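Housekeeping > Cleaning How-To > Frames and Ornaments

How to dust a picture frame and artificial flowers without making them worse

Most advice on dusting picture frames comes from people selling something to dust them with. I have read a lot of it, and I have tried a fair amount on my own shelves, and my opinion is that a cloth does nearly all the work. The sprays, the fluffy wands and the special glass wipes mostly give you a second job to do afterward.

This page covers small tabletop frames and the artificial flowers that so often stand next to them. Large framed pieces on the wall are a different matter, and anything old or valuable should go to somebody who does it for a living.

What you need

A cloth with a bit of nap to it. Microfiber is fine. I resisted it for years on the grounds that it was an ordinary cloth with a sales pitch, and I was partly wrong. It does pick up fine dust dry. It does not do the miracles printed on the packet.

A second cloth of the same sort, for drying.

A small soft brush. A clean makeup brush or a child's paintbrush will do.

Plain water in a bowl.

That's the list. Leave the furniture polish in the cupboard. It leaves a film on black frames that shows every fingerprint, and by the following Sunday you will be looking at more dust than you started with.

Wash new cloths once before using them. Bright ones can bleed color into the water the first time. Don't use fabric softener on them, then or ever. I was told this by Ingeborg Hagedorn, whose housekeeping class I took one March at Vukiven, and I didn't believe it. I washed two cloths with softener and two without. The softener pair pushed dust around like a piece of waxed paper.

Step 1. Clear a table

Don't dust the frame where it stands. You will knock it over, or you will dust the front and the top edge and leave the back as it was. Carry it to a table with some room on it, and bring the flowers too. A pale tabletop is useful, as you can see what comes off. A dark one hides it, and then your sleeve finds it.

Wipe the table first and let it dry. Turn off any fan nearby while you work. I have seen it suggested that a fan helps carry the dust away, and so it does, onto the bookcase.

Step 2. Steady the frame with one hand

Small frames are light and they skate. Hold the frame by its side edge, low down, and keep that hand there the whole time. Keep your fingers off the glass or plastic front. If the frame has a fold-out stand at the back, don't lean on it. Those hinges are usually the weakest part of the thing.

Keep the cloth in your other hand, bunched up loosely. The books tell you to fold it in four so that you have a fresh face each time. That makes sense for windows. On a frame you could cover with your palm, a bunch gets into the corners better, and you can shake it out when it looks dirty.
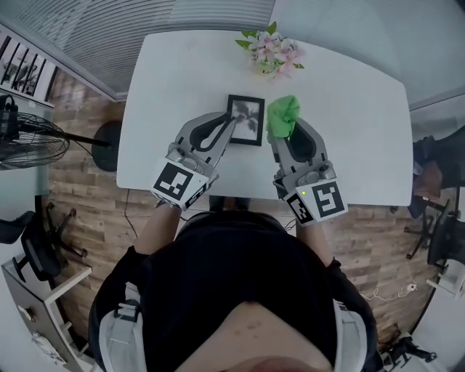

Steady the side of the frame, and bring the cloth in from the right.

Step 3. Wipe in order

Start with the top edge, where the dust settles thickest. Go along it once, slowly, and lift the cloth away at the end. Then do the two sides, changing your holding hand when you need to, then the bottom edge, then the front.

Do the front last and do it dry. Use straight strokes from top to bottom. I know circular polishing feels more thorough. It mostly grinds whatever grit you missed into the surface, and plastic fronts scratch easily. Plenty of small frames have plastic now, whatever they weigh in the hand. Tap it with a fingernail if you aren't sure. Glass clicks, plastic gives a dull sort of knock.

If there is a greasy mark, dip one corner of the cloth in the water and wring it until you can't get another drop out. Dab the mark, then dry it straight away with the second cloth. Never spray anything at the front of a frame. The liquid runs down, gets under the lip, and wicks up into the photograph. Black-and-white prints show it as badly as color ones – I have a wavy tide line across the bottom of a picture of my aunt's garden to prove the point.

Then turn the frame over and do the back. Use the brush around the clips and the hinge.

Step 4. The flowers

Artificial flowers get more bad advice than anything else in the house. The one you will hear most is to put them in a bag with salt and shake. I tried it with a bunch of cloth roses. Some dust came off, I'll grant that. I was also picking salt out of the petals for a good while afterward, and two leaves had come loose.

A dry brush works better and costs nothing if you already own one. Hold the bouquet upside down by the stems, over the table, and brush from the center of each bloom outward. Pale petals, pinks and whites especially, need a light hand. Rubbing pushes gray dust into the weave and then it really is there to stay. The leaves can take more. If they are plastic, wipe them one at a time between finger and cloth.

If you want to wash them, test one leaf on the underside with a damp cloth and look for color. Some dyes run. Some glues let go in water as well. If the test comes out clean, a quick dip in cool water is usually safe, but hang them head down to dry and give it a whole day. A hair dryer on the cool setting is often recommended. I found it blew the petals out of shape, and a friend swears by it, so make up your own mind.

Do the flowers before the frame if both are very dusty. I have put them the other way around on this page as most people come here for the frame. When it is only light dust the order hardly matters, so long as the bouquet is kept well away from the frame while you brush.

Step 5. Put everything back

Wipe the shelf before you return anything to it. It sounds obvious, and I have forgotten it often enough to write it down. Set the frame back by its sides, check the front against the light for smears, and give it one more dry stroke if you need to.

How often?

The 3 or 4 times a week I have seen recommended is nonsense unless you live beside a quarry. Every second week does for a living room. A bedroom needs it more than you would think, on account of the bedding. Frames in a kitchen collect grease along with the dust and should be moved out of the kitchen, if you ask me.

Questions I get

Hannelore Weidemann wrote to ask whether an anti-static cloth is worth the extra money. I couldn't tell the difference on wood or metal. On a plastic front there may have been a small one, for a day or two. I wouldn't pay for it.

Can I use vinegar? On real glass, with the photograph taken out first, yes. On plastic or a painted frame, I wouldn't risk it.

What about canned air? It moves dust very efficiently from the frame to the rest of the room. I keep it for keyboards.

My frame has a velvet back and it's covered in lint. Use sticky tape wrapped around two fingers, sticky side out. Press and lift, don't drag. Go over it again with fresh tape when the first piece stops picking anything up.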